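Pre-session checklist, hand-held gripper, tabletop set
Nallard study, second collection block
Sun 23 August
Checked by: Yesenia Pacheco
Copy to: Eliécer Londoño

1. Finger mounts tight, no play — OK
Wiggled both. Left had a hair of slop, quarter turn fixed it.

2. Fingers open fully and close square — OK
Square enough. Tips meet, top edges a touch off. Same as June.

3. Finger surfaces — OK WITH COMMENT
Scuffed and dusty. Wiped the inner faces only. Please don't sand them, we did that once and the grip changed halfway through a block. Had to throw out 40 demos.

4. Trigger returns by itself — OK
10 pulls, no sticking.

5. Pinch points, sleeves, jewelry — OK
Reminder to whoever holds it: other hand stays off the table while closing. I still see people steadying the cup.

6. Cables off the floor path — FIX BEFORE START
Taped down. Tape is old, look at it again at lunch.

7. Table cover flat, nothing curled up at the edges — OK
Smudge won't come out. Leave it, the tracker doesn't mind and a new cover means redoing the lighting check.

8. Ceramics, chips and cracks — OK
Ran a thumb round both rims. Anything chipped goes in the bin, not back on the shelf.

9. Start positions varied — NOT DONE LAST TIME
This is the big one. Block one has 305 usable demos and nearly all of them start with the tray in the same spot. Policy trained on those did fine there and fell apart when we slid the tray over a hand's width. Eliécer reran it with the shifted starts mixed in and the misses dropped a lot, same total number of demos. So more spread, not more hours. Move the tray every 2 demos, move the cup whenever you feel like it. Let things hang out of view sometimes.

10. Slow approach on the first close — OK
Fast closes look great and teach nothing, half the frames are blur. Count to two in your head.

11. Clock sync — OK
Checked twice. Arico laptop was behind again, reset it.

12. Disk space — OK
2,632 clips on the drive incl. rejects. Rejects stay, we need them for the failure table in the writeup.

13. Stop rule — READ OUT LOUD
Drop, spill or break: stop recording, mark it, clean up, then go on. Don't keep filming while somebody picks up peices.

Open items
— new tape (6)
— Eliécer to send the shifted start list, I only have the old one
— spare screws for the left mount, none in the drawer

Cleared to start once 6 is redone. Wide open fingers at the begining of every demo, tray and cup wherever they land. 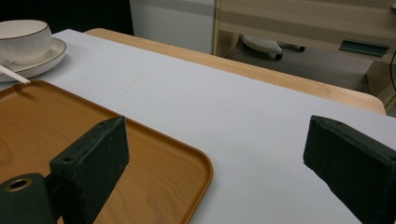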